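Keridia Hand Kit - Questions we keep getting

Put together by Kerstin Lindqvist, kit support. Quick answers. Longer ones are in the manual, which yes, we are still fixing.

What's in the box?
White hand-held gripper, one set of black padded jaws (fitted), headband with camera, two batteries, charger, cable, printed marker sheets, carry bag. No laptop. No memory cards either, people ask every week.

What does it cost?
1,455 euros for the full kit, before tax. Gripper on its own without the headband, ask us. Schools get the price on the May list, email for it.

Can I rent instead?
Yes. 162 euros a week, two week minimum. Deposit comes back when the kit does. If you buy within a month of renting we take the first week off the price.

Do I need a robot?
Not to record. You hold the gripper, do the chore, files get saved. You need an arm later if you want to run anything you trained. Plenty of customers only do the recording half and send the data on to whoever has the arms.

Which arms does the jaw fit?
Same jaws bolt on to the arm flange with the Indelex adapter plate. Sold separate, 92 euros. Check the bolt circle drawing first. Measure twice please, we can't take back plates with drilled out holes.

Left-handed?
Works either way. Swap the trigger guard over, two screws. Tell us when you order and we'll do it here.

How heavy is it, does the wrist get tired?
Light for ten minutes, less light after an hour. Rasmus Pärn on our bench does twenty minute blocks with a break and we tell customers to do the same. Tired people drop things and the recordings get sloppy. There is a wrist strap, use it.

How long does a battery last?
Long enough for a morning if you switch off between takes. Headband camera runs down before the gripper does. Charge both overnight.

Do I have to wear the headband?
No, but most training setups want both views. Gripper view shows the contact, head view shows where you were going. Wear it so the camera tips downward toward your hands. Too high and you record a lot of ceiling.

Headband slips. Fix?
Tighten at the back, not the side. Long hair, tie it under the band. If it still slips we have a smaller size, free swap, you pay postage one way.

Can it pick up bottles?
Small and medium drinks bottles, yes, by the neck or the shoulder. Full large ones, no. The pads are grippy but your wrist is the limit. Dry the bottle if it's been in a fridge, condensation makes the pad slide. Same with jars.

What about fridge doors, drawers, that kind of thing?
Doors with an edge you can hook are fine. Magnetic seals pull harder than you expect, so open slowly, esp. on small fridges which will tip or walk across the table. Put something heavy in the bottom. Flat push-to-open drawers are a pain, skip them on day one.

Cleaning the pads?
Damp cloth, bit of dish soap, air dry. No alcohol, it hardens the rubber. Dont soak the handle. If something sticky gets in the mesh use an old toothbrush.

When do I replace the pads?
When the mesh goes shiny or the rim splits. Spare pairs ship from our Wenetitz store, usually out the same day if you order before 2 p.m.

Everything looks bent in my video. Broken?
No. Wide lens. Straight shelves come out curved and the corners go dark. The software corrects for it once you've done the calibration with the marker sheet. Do the calibraton again if you ever take the lens ring off.

Tracking keeps getting lost.
Usually one of these: lights too low, blank white wall filling the view, marker sheet curled up. Tape the sheet flat to a board. Start each take a couple of steps back from the thing you're going to touch, hold still, then move in.

Other people walk through my recordings. OK?
Ask them first. The software blurs faces on export, switch it on under Privacy. It's off by default in older versions, update.

Where do files go?
Card in the gripper, card in the headband. Copy both before you rename anything. The names are how the two get matched up.

Warranty?
Two years on the body, six months on jaws and straps. Drops not covered. Ok, one drop.

Training day?
Half day at our Kļaviņa room, morning or afternoon, kit included for the session. Wear closed shoes. Coffee is there, lunch isn't.

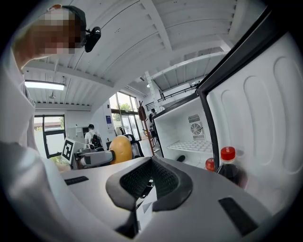
Page 43

Hand Kit by an open mini-fridge: padded jaw up front, headband camera on, two red-capped bottles in the door. Orders and spare pads through the kit desk, ask for Kerstin or Rasmus. Serial number in the subject line please.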